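Reading time: 1 min

Kikon opens its Saturday breakfast table with new pastel tableware

Kikon, the tableware maker, is very happy to announce that its Plisex breakfast range goes on sale this April, and everyone who enjoys a slow start to the morning is warmly invited to come and sit down with us.

The range has 14 pieces, all in the soft colors our customers keep asking for – lavender, teal and a few more we argued over for most of the winter. The oval plate has a raised rim, so a croissant and its crumbs stay where you put them, and the mug has a good loop handle for sleepy fingers.

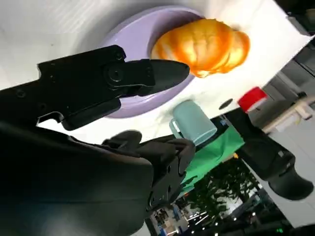 Prices start at $6 for a small dish, and the first run is 2000 sets, packed at our Bostutari workshop. Anyone who bought from our earlier ranges will find that the new plates stack happily with the old ones, something we were asked about again and again.
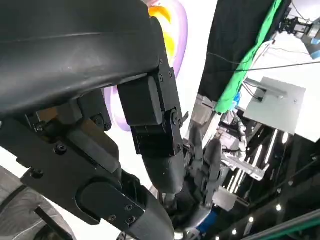 The opening breakfast takes place on Saturday from 9 a.m. at the Phùng showroom, with coffee, rolls and plenty of time to handle the pieces before choosing. Entry is free and children are very welcome – please let the showroom know if you are bringing a large group, so we can set out enough chairs.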